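白桌子

苏彬搬进琼嫩街那间屋子的时候，屋里只剩下一张桌子。前一位房客把床带走了，把窗帘带走了，连门后的挂钩也拧了下来，唯独桌子留着，大概是楼梯太窄，抬到转弯的地方就再也过不去（后来她试过，果然过不去，还在墙上蹭掉一块灰）。桌面很宽，颜色说白不白，说灰不灰，像二月里化了一半的雪。她把手掌平放上去，心想，好吧，那就咱们俩过。

房东法拉哈尼老先生住在楼下，每逢有人搬进来，总要端一壶茶上来，坐在箱子上，把这栋楼的来历从头讲一遍。他讲到桌子的时候，声音低了下来。他说这张桌子是他太太帕丽萨挑的，那时候楼上还没有出租，她在上面裁布、揉面、写信，冬天里把十四只橘子排成一排，一天吃一只，吃完了，他出门跑船也就该回来了。

“有一年船晚了两天，”老先生说，“她又去买了两只，买回来不肯吃，就那么摆着。”

苏彬给他添了茶。她想问后来呢，又觉得不该问，便去看窗户外面的屋顶，看了好一会儿。

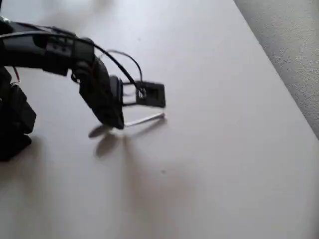
文／利诺·帕加诺
二〇二六年九月二十九日
短篇小说

日子慢慢地过起来。苏彬在这张桌子上吃早饭，在这张桌子上补毛衣，夜里睡不着，也披着毯子坐到这张桌子跟前来。她带来的东西不多，一只蓝碗，一盏灯，一盒从老家寄来的针线，全放上去，也只占一个小角，剩下的地方空荡荡地亮着，叫人忍不住要往上头放点什么。

先是放书，书放了几天，收走了。后来放花，花谢了，也收走了。有一回她把母亲的信一封一封摊开，想按年份理一理，理到一半，读着读着就忘了顺序，只好从头再来，再来又读进去了，这样一直弄到天快亮。信一共十三封，最后一封没有写完，停在“你那边的风”这几个字上。她想，我这边的风嘛，妈妈，我这边的风是从海上来的，咸咸的，晾在外头的袜子总也干不透。

第二天她去街口巴巴克的铺子里买橘子。巴巴克正在擦秤，问她要几只，她说十四只，巴巴克抬起头来看了看她，什么也没说，挑的都是带叶子的，又从柜台底下摸出一小包盐渍杏仁，塞进袋子里，不肯收钱。

她把橘子排在桌上，排得不大直，重新排了一次，还是不大直，也就由它去了。傍晚老先生上来送邮件，站在门口，手里捏着信，半天没有进来。苏彬有些慌，觉得自己也许做了一件冒失的事，正想说点什么，老先生却走过来，弯下腰，伸出一根手指头，把靠窗的那一只轻轻拨了一下，让它同旁边的那只挨上。

“她喜欢挨着放，”他说，“她说隔开了，冷。”

后来他们就坐下来，剥了第一只，一人一半。橘子有点酸，老先生吃得眯起眼睛，讲起船上的厨子，讲起有一年在德伦比港口遇见的大雾，讲得颠三倒四，苏彬一句也没有打断他。橘子皮搁在白桌子上，屋里都是那个味道，楼下的水壶响了，响了很久，老先生才想起来那是他自己的水壶，扶着桌沿站起来，下楼去了。

苏彬把剩下的橘子又往一块儿拢了拢，关了灯。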